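Robots y tareas manuales: ¿ya pueden?

De la enciclopedia del taller Jititz. Entrada redactada por Anderson Coutinho, revisada en mayo.

Se llama automatización de tareas manuales, a secas, a todo intento de que una máquina haga lo que hasta ahora hacíamos con las manos: doblar toallas, vaciar el lavavajillas, apretar un tornillo que está en mal sitio. En esta enciclopedia la entrada me tocó a mí y la escribo en primera persona, como casi todas las mías (ya sé que no es lo habitual, pero así me sale y los lectores no se han quejado mucho).

Estado de la cuestión

La respuesta corta es que depende. En una línea donde la pieza llega siempre igual y al mismo punto, los brazos llevan décadas trabajando de maravilla. Sueldan, pintan, paletizan, y lo hacen a las tres de la mañana sin protestar. El lío empieza cuando la pieza llega torcida, o blanda, o metida dentro de otra cosa. Una camiseta arrugada es un problema dificilísimo! Un cable también, y de los cables hablo más abajo porque les tengo manía.

En casa la cosa va más despacio. La aspiradora redonda es el único robot doméstico que he visto de verdad en los pisos de mis amigos, y aun así hay que levantarle las sillas. Kayode Haruna, que lleva aquí la entrada «Cocina automatizada», sostiene que la cocina caerá antes que la colada. Yo apostaría al revés, pero él ha leído más que yo.

El caso del ordenador de sobremesa

Mi ejemplo favorito es el desmontaje de ordenadores, a medio camino entre el taller y la casa. Cualquiera que haya cambiado una memoria sabe lo que es meter la mano ahí dentro: pestañas que ceden por un lado y no por el otro, conectores que piden un tironcito con giro, chapa que corta. Para una pinza es un catálogo completo de dificultades en muy poco espacio.

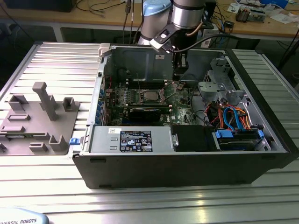 Torre de sobremesa abierta y tumbada sobre una mesa ranurada de aluminio, con la pinza del brazo robótico dentro de la caja.

Lo que más ayuda, por lo que he ido leyendo y preguntando, es preparar bien el puesto. Tumbar la torre con el interior hacia arriba deja que la herramienta baje en vertical, y una placa con soportes al lado da un lugar fijo donde dejar o recoger cosas. Las lengüetas de color también se agradecen: un clip azul sobre chapa gris se distingue mucho mejor que uno negro sobre negro (a mí me pasa igual, la verdad).

Y luego están los cables. Un disco duro es rígido, tiene forma de ladrillo y se puede agarrar por los lados. Un manojo de cables SATA y de alimentación cambia de forma en cuanto lo tocas, tapa lo que hay debajo y se engancha en todo. Zainab Abubakar, en su entrada sobre manipulación de objetos flexibles, les dedica 2 apartados enteros y creo que se quedó corta.

Cómo se mide si «pueden»

Aquí hay mucha trampa. Un vídeo bonito demuestra que algo salió bien una vez. Lo que a mí me interesa es cuántas veces seguidas, con qué modelos de caja y con cuánta gente mirando por si acaso. Nuestro taller guarda un cuaderno de intentos, y el de Birard, la nave donde desmontamos equipos viejos, va por 3747 líneas. De ellas, 654 corresponden a conectores, y ya digo que la columna de observaciones es de lo más entretenido que tenemos en la estantería.

También conviene preguntar qué parte hace la máquina sola. Hay brazos guiados a distancia por una persona, brazos que repiten un recorrido grabado y brazos que deciden sobre la marcha a partir de lo que ven. Desde fuera los tres se parecen muchísimo.

Mi opinión, ya que me la piden

Para repetir un gesto sobre un solo modelo, sí, pueden. Para que les pongas delante cualquier ordenador del año 2000 en adelante, con su polvo y su tornillo pasado de rosca, todavía me fío más de un destornillador y una tarde libre.

Véase también: Manipulación de objetos flexibles; Cocina automatizada; Pinzas y ventosas; Reciclaje de equipos.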